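4.2 Recovering gripper pose during floor-level work

The tracking module, Plesik, has to give one pose per gripper for every time step of a demonstration. The planner in Section 5 takes these poses as they come and does no smoothing of its own, so any jump left in them ends up as a jump in the commanded path. Cleaning tasks carried out near the floor gave us the most trouble, and we use them as the main test in this section.

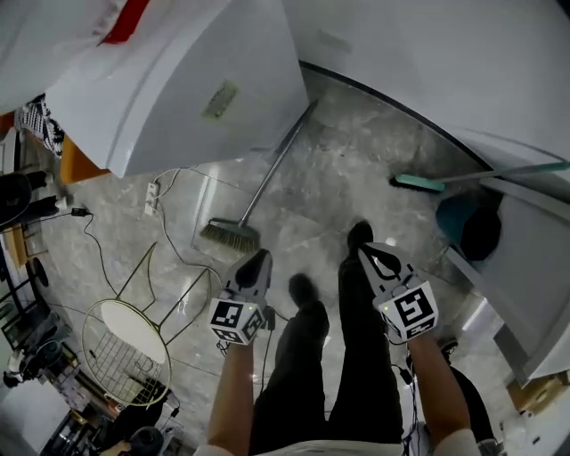
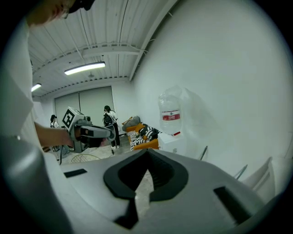

Figure 4. Head view (first) and gripper view (second), from the same room.

Plesik treats the two kinds of view as separate sources and joins them only at the last stage. For each head view, the marker detector looks for square patterns, rejects any candidate whose corners do not form a convex shape, and solves for the pose of the cube from the faces that remain. The fixed offset from cube to jaws is then applied. When only one face passes the test, the solver returns two possible poses with nearly equal error, and picking the wrong one tilts the jaws away from their true direction. The head view in Figure 4 shows the better case: the cube on the right gripper turns a large pattern towards the head camera and a smaller one on its side, and with both in hand the solver is left with a single answer. We therefore weight each head measurement by the number of faces used as well as by the corner error.

The gripper views are handled by a visual odometry package, Flunen, which follows corner features from one image to the next. It does not need the markers, but it does need features that stay still. In the second picture of Figure 4 the curved housing fills the lower half of the image, and its edges are sharp enough to be chosen as features. They move with the camera, so if they are kept the filter believes that the gripper has not moved at all. We mask this region with a fixed outline drawn once for each gripper. People are harder to deal with, as their outline changes. The same view holds three of them, one with a hand-held gripper close to the camera. Flunen drops features that disagree with the main motion, and in most cases this is enough - it fails when a person takes up the larger part of what is left after masking.

The two sources are joined in a sliding window of 50 time steps. The window holds the gripper pose, the head pose and a slowly changing scale term for the odometry. If the cube is hidden from the head camera, the odometry carries the estimate forward until the next valid detection, and the correction is then spread back over the window. We first applied the correction in one step, but this produced short spikes in speed which the planner copied faithfully.

We ran Plesik on 289 demonstrations. With head measurements alone, 113 of these contained at least one gap or pose flip that the planner rejected. Most of the flips came from single-face detections with the forearm held low. Joining the two sources closed the shorter gaps, though long ones still drift, and we mark them so that the planner can leave them out. The marking rule uses the predicted spread of the jaw position, with the same limit for the left and right grippers. Section 4.3 describes how that limit was set.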